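We use cookies to remember your preferences and to measure traffic. Accept / Manage settings
4 min read

Write the sorting rule down before the first pick

Most of the arguments I have sat through about robot sorting were arguments about arms. People want to know the payload, the reach, the grip force. Very few of them ask to see the rule the arm is supposed to follow, and when I ask, I usually get one sentence. "Toys in one box, cans in another, bottles in the third."

That sentence is not a rule. It leaves out most of what will be in the basket on any normal day. A cloth is neither a toy nor a can. A snack wrapper might be recycling or it might be trash, depending on where you live. Somebody has to decide, and the decision has to be on paper before anyone presses start.

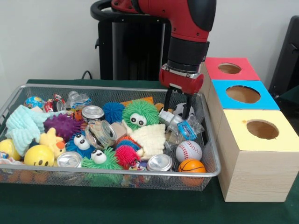
At Pallell, where I spent four years reviewing test plans, we once ran 507 picks before two engineers found out they had been scoring crushed cans differently. One counted a crushed can as a can. The other had marked it as scrap. Both had good reasons. The success rate we had been quoting to the client, Caltberg, meant nothing, and we threw it out and started over in February.

I would like to see a short written standard for this kind of work, and I don't think it needs to be complicated. A page is enough. It should say what goes where, with the odd items listed by name. It should say what the robot does with something that is on no list. My own preference is that it leaves the item alone and logs it. A wrong guess that lands in a box looks the same in the totals as a right one, unless a person goes back and checks.

The page should also say what a full basket is. This sounds fussy. But picking a ball off the top of a heap is a different job from picking one out from under a cloth, and I have read reports that mix the two without a word. If a team packs its basket tightly, it should say so and get credit for the harder test. If it lays things out with space between them, it should say that too.

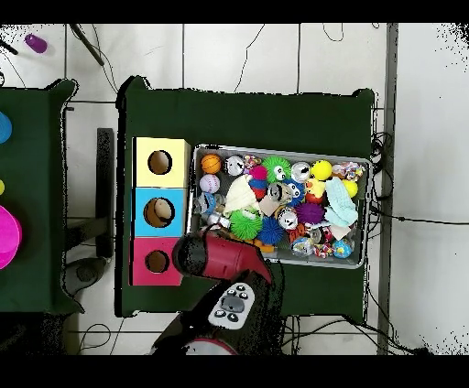

Masanobu Chiba
Contributing writer, automation standards

Then there is the matter of people reaching in. On a small arm the habit creeps up on you. Something is stuck, the gripper is holding still, and a hand goes in to nudge it. At Pallell we had a rule that the arm had to be stopped first, and we had a line on the log sheet for it. The line was blank most days. I don't believe it was blank because nothing ever got stuck.

A helped pick should be written down as a helped pick. It is a safety rule and also a bookkeeping rule, and I would put it in the standard for both reasons. The floor matters as well: cables routed away from where people stand, and loose things picked up before the run starts.

The usual objection is cost. A manager at Le Goff told me that every page of procedure slows a small team down, and he has a point. His people had written 2 pages for a job that needed half of one, and they had stopped reading it. I would cut the pages. I would still keep the rule for unlisted items and the rule for helped picks, even if everything else had to go.

The other objection is that learned systems will sort out the edge cases by themselves, given enough examples. The Jirnau trial used 4,000 examples. They were labeled by people, and those people had the same disagreement about crushed cans that we did. The system learned both answers. When I asked which one was correct, I was told they would get back to me.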